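About Solach

Solach helps people plan and budget for robot arms before they buy one. We work with small manufacturers, community colleges, test kitchens, packing rooms, repair shops, and now and then a very determined high school. If you have a job you think a robot could do and a number in your head for what it might cost, we would love to hear both!

We started out on the buying side of the desk. Our founding group ran equipment purchasing for a mid-sized food packager, and our first robot project there went over budget in almost every line we had written down, plus several we hadn't. The arm itself came in right on the quote. Everything around it was the trouble: the stand, the floor anchors, the air line, the second gripper after the first one couldn't hold a round lid, the two weeks of somebody's time to rearrange a bench. We kept all the receipts in a shoebox, and that shoebox turned into a spreadsheet, and the spreadsheet (much cleaned up, and with far better column names) is still the thing we open on the first day of every project.

What we do

Most people come to us with a quote in hand. They want to know if it's a fair price, and we can usually help with that, but the conversation gets much more interesting once we ask what the arm is going to pick up. What does it weigh when it's full? Is the neck narrow? Does it come from the same supplier every month, or does the shape change when purchasing finds a better deal? How far is it from where the arm will stand to the farthest thing it has to touch? We have had whole afternoons go by on that last one, and they were good afternoons.

From there we build what we call a reach-and-cost plan. It lists the tasks, the objects, the mounting, the tooling, the electrical work, the training hours, the spare parts, and what the first year of upkeep is likely to need. Each line has an owner and a date by which somebody has to make up their mind. The plan belongs to you. You can take it to any seller you like, and plenty of our clients do exactly that.

We do not sell robots, and we don't take commissions from anyone who does. Our fee is fixed at the start. If a project grows halfway through, we stop and talk about it before doing more work.

Trying it out before you spend

The part of our work we get most excited about is simulation. Our planning tool is called Hovari, and it lets us put an arm in a virtual room and see how it fits with the counters, the doors, and the things people leave lying on the work surface. We used to do this with masking tape and cardboard boxes. (We still own the cardboard boxes. They are very good boxes.)

Hovari began as a way to check reach, and it has grown into the place where most budget decisions get made. Raise the base a little and a longer arm may drop off the shopping list. Turn the stand and you may keep a doorway clear without moving a wall. Swap a simple two-position gripper for one with adjustable force and you can see which tasks get added to the list, and then you can decide if those tasks are worth the extra money.
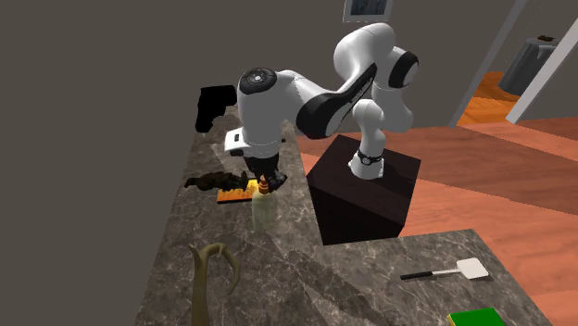

We like to settle the mounting early. A base or pedestal looks like a small line on a quote, and so it tends to get filled in last, yet it decides how high the arm sits, how much floor it takes up, and where people can walk. Changing it on screen takes minutes. Changing it after the bolts are in means a drill, a patch kit, and a conversation with whoever approved the first set of holes.

We also like messy rooms. A bare test bench will make nearly any arm look like a good buy, so we fill our virtual counters with odd shapes: things that are see-through, things that lie flat, things with no obvious place to grab. Then we move them and run the task again. A typical Hovari study runs 600 trials for each task, and our library had 1,681 object models at last update, with more going in all the time. Clients send us their own items to add, and opening those packages is one of the happier parts of the week.

A simulation won't tell you everything. Friction is hard to get right, cables behave however they please, and a real cap can be stiffer than any model of it. For that reason every plan we write has a line for physical testing, and we ask clients to leave that line alone when the trimming starts. Renting an arm for a short trial is often the best money in the whole budget.

Our planning course

Gautam is our course for people who have been handed an equipment budget and told to "look into robots." It has 9 sessions, all held in the late afternoon so that shop staff and teachers can come after their shifts. No engineering background is needed. If you can read a phone bill, you can learn to read a robot quote, and the two have more in common than you'd think!

We cover payload and reach, grippers, stands and mounts, safety assessments, leasing against buying, service contracts, resale value, and how to write a request for quotes that gets you answers you can compare side by side. One full session goes to the costs that show up in the second year: worn finger pads, software renewals, a replacement cable, the refresher training when your best operator moves to another department. Everyone brings a project from their own workplace and leaves with a draft budget for it.

We keep each group to 30 people. The next one opens in September, and there is normally a wait list, so please write to us even if your plans are still half-formed. Half-formed is a fine stage to join at.

Working with Ellex

Ellex is our sister workshop, across the parking lot from our main office. It handles the physical side: stands, brackets, finger pads, trial setups, and the small fixtures that hold a part still while an arm does something to it. When a Hovari study points to a certain base height or an unusual fingertip, Ellex can build one for the trial. Their work is quoted separately from ours and you are never required to use it. We'll gladly hand the drawings to your own shop.

Having them so close has made us better planners. We used to write "custom bracket" in a budget and put a guess beside it. Now we walk over and ask, and come back with a price and usually a cheaper way to do it.

Who we are

We are a mix of former buyers, machinists, software people, and two ex-teachers, and we argue cheerfully about nearly everything, including whether a spare gripper belongs in the first-year budget. (It does, if the arm runs every day. The other side of the office would like it noted that they disagree.)

We are based in a former print shop with big windows and a loading door that sticks in July. Visitors are welcome. Come in the morning if you'd like to sit with someone and try Hovari, and bring the object that is giving you trouble. Come after two if you'd like to see what Ellex has on the bench.

Getting in touch

Tell us the job you have in mind, the space you have for it, and the budget if you know it. A rough floor sketch is plenty to begin with, and a few measurements are even better: counter height, door width, and the distance to the nearest outlet. We read every message and write back with questions, usually quite a lot of them. The first call is free and lasts as long as it needs to.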